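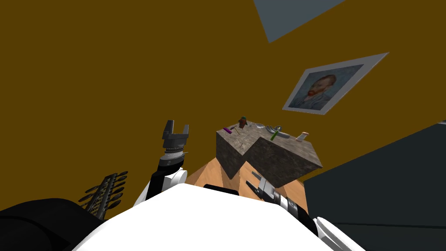 Myrto Katsaros
Postdoctoral researcher, Zinov project

February 12, 2025

Hi everyone,

Rodrigo Carrilho wrote:
> Does the tilted-view training really help, or is the gain just
> from seeing more rendered kitchens? I'd want that settled
> before we move the real arms over to it.

Thank you for asking this, Rodrigo, and sorry to have sat on it so long - I wanted to have the control runs in hand before I said anything. Washington kindly set them up over the weekend. Both policies got the same simulated rooms, the same stone counter with its small items and the same two arms. The one difference was the camera roll, which we kept level for one policy and let vary by up to 25 degrees for the other.

On 132 test episodes with a rolled view, the varied policy finished 20 more than the level one. With a level view they came out even, which made me very happy, as I had been afraid we would pay for it there. The bowl is still the easy target, and the thin stick-like things are still miserable for both grippers (I suspect our depth noise, but Tomoyo has her own theory and I'll let her tell it!).

I only had 2 seeds, so please don't put any of this on a slide yet. If somebody has spare hours on the Holanda machines, I would dearly love a few more.

Warmly,
Myrto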